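Workshop tips: trying out hand-held grippers on laundry

Tips in this section come from people who test gripping tools on ordinary household jobs. This page is about folding clothes with a pair of hand-held grippers, and how to compare one set of jaws or pads with another without fooling yourself. Last revised March 2023.

Choose the garment first

Start with one plain garment and stay with it for the whole comparison. A smooth, matte black top is a hard test and a good one. The camera has trouble telling one layer from the next, and you will have the same trouble if you work from the screen. If a gripper does well on black cloth it will usually do well on a striped dish towel. It does not work the other way round.

Wash the garment once before you begin and leave out the fabric softener. Softener makes the cloth slide on the pads, and you end up testing the softener. Lint can stay. Jayanthi Iyengar used to go over everything with a lint roller before each round and gave it up after January, when her scores with and without rolling came out the same.

Choose the surface

A table is too easy. Cloth slides on it, the jaws can get under a hem by scraping, and the results look better than they should. A bed with a blanket on it gives way when you press down, so the tips sink and pick up blanket along with garment. That is the mistake you want to be able to see.

Pull the blanket flat only as far as you would on a normal day. A patterned blanket under a plain garment makes a bad pinch easy to spot, as the print moves when it should stay still.

Close the curtain if the sun falls straight on the bed. Bright patches wash out in the video and hems disappear in them. If you can't close it, put the garment on the shaded side.

Working with two grippers

Hold one in each hand, with your elbows a little away from your body. Open the jaws wide before you come down on the cloth. Most missed grabs come from jaws that were half closed on the way in.

Go for a sewn edge. A hem is thicker than the cloth around it and stands up a little, so the pads have something to close on. Flat cloth in the middle of a panel needs a push first: set both tips down, bring them together, and let the fabric rise between them.

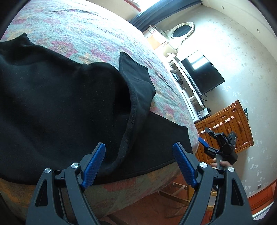 Jaws open, with the black garment still spread on the flowered blanket.

Before the first fold, find the openings. Neck, cuffs and waist all look alike on dark cloth, and if one jaw goes inside an opening you will lift a single layer and leave the other behind. Tug the edge sideways with one gripper and watch whether both layers come along.

Keep the second gripper out of the way until you need it. Zlatko Spahić rests his wrist against his hip between grabs. This also gives the camera a clear view of the cloth.

Comparing pads

We ran the Vernuvley textured pads against the smooth Miseck ones on the same linkage arms, 60 folds each. The textured pads held hems better and let go of them worse. With the smooth ones you can drop a corner exactly where you want it, but they slip on anything heavier than a T-shirt. For folding we now use textured pads on both jaws and open them all the way to release. A half-open jaw drags the corner back with it.

Wipe the pads with a damp cloth every 20 folds or so. Check the pivot screws at the same time – they back out slowly and the jaws start to cross. A quarter turn is enough. If you tighten until the joint feels stiff, back off again.

Do not mix old and new pads on one gripper.

Keeping score

Write down three things for each fold: grabs attempted, grabs missed, and whether the blanket came up. Leave out how neat the fold looks. Two people will never agree on that, and it changes with how tired you are.

Our sheet for the last comparison had 281 grabs on it, 72 of them missed. Nearly all the misses were on flat cloth. Edeltraud Brandes went back over the video afterward and moved a handful from "missed" to "caught blanket," so do watch the recording once before you add up the columns.

Change hands halfway through. The stronger hand hides a weak spring.

Camera settings

Lock the exposure on the garment, with the window out of your mind. The room will look too bright and the cloth will show its folds. Auto exposure shifts every time you turn toward the light, and black fabric goes to a solid patch.

Use the same room and the same side of the bed for both sets. Mark where your feet go with a bit of tape.

Storage

Hang grippers by the handle with the jaws open. Pads left pressed together for a week take a flat spot. Spare screws for the Nolico arms go in a jar with the lid on.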